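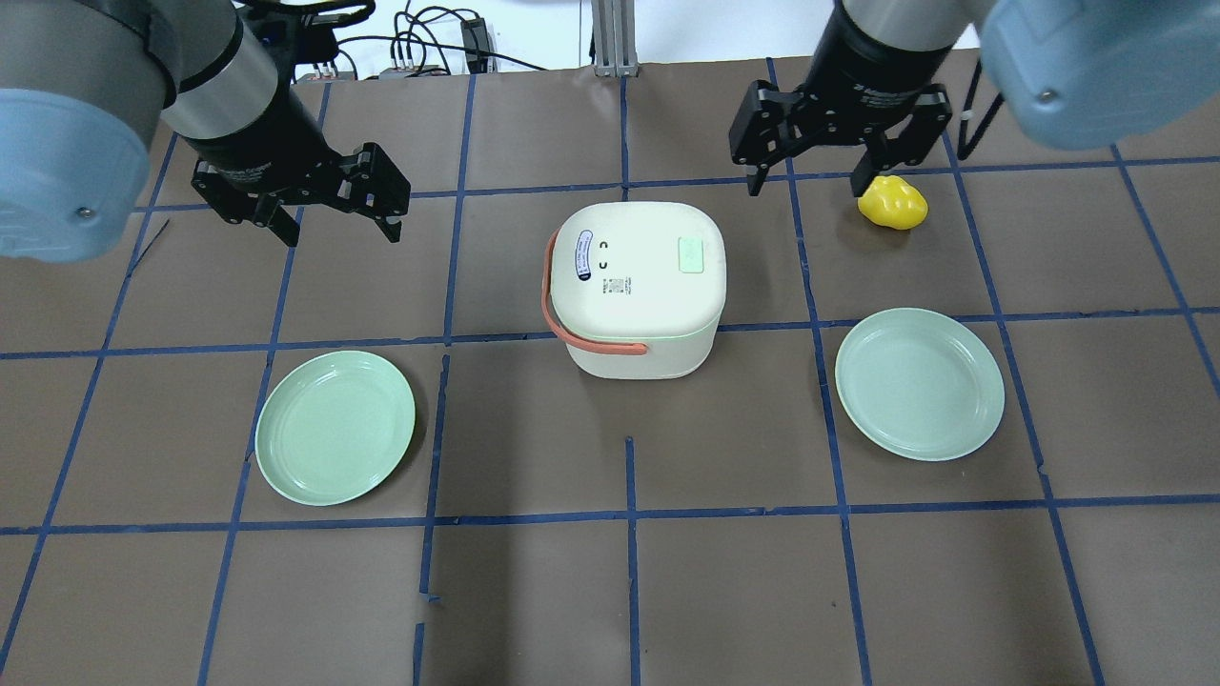
Iman Kabbaj wants to know why you can't just tell a robot "open the lid" and be done with it. Good question, Iman! I asked the same thing when I started working with robots.

The trouble is that a robot doesn't know what "open" means. You learned it as a baby by grabbing things and pulling. Our robot, Brenden, has two arms with a black gripper on each, and no childhood at all. So we use a method called learning from demonstration. One of us steers the arms through the job, the computer saves every movement, and then we do it again. And again! For the rice cooker we saved 325 goes.

Next comes the learning part. A computer program looks through all those goes and hunts for the pattern: when the camera sees this, the arms should move like that. It's a bit like copying a friend's dance until your own feet get it.

The clever bit (my favourite) is that the program has to look for the lid every time. If it only remembered one exact movement, then nudging the cooker over by one square of blue tape would muddle it completely.

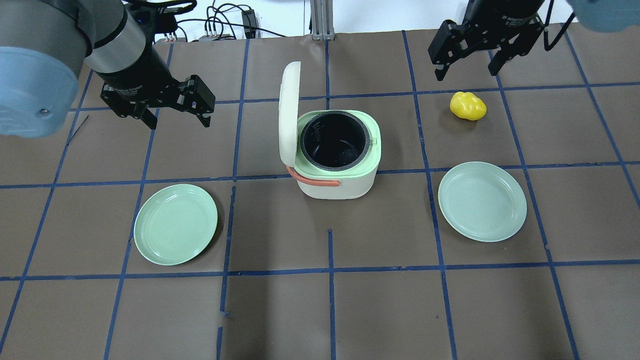 Grażyna Kołodziej wrote to ask whether more practice always makes a robot better, and I'd say mostly, but what sort of practice matters too. We trained one program on 818 goes that were nearly all the same, and it did worse than the one with 325 mixed-up ones! Lots of different starts beat lots of copies.

In December we're going to try it with cookers it has never met. I'm a bit nervous about that one.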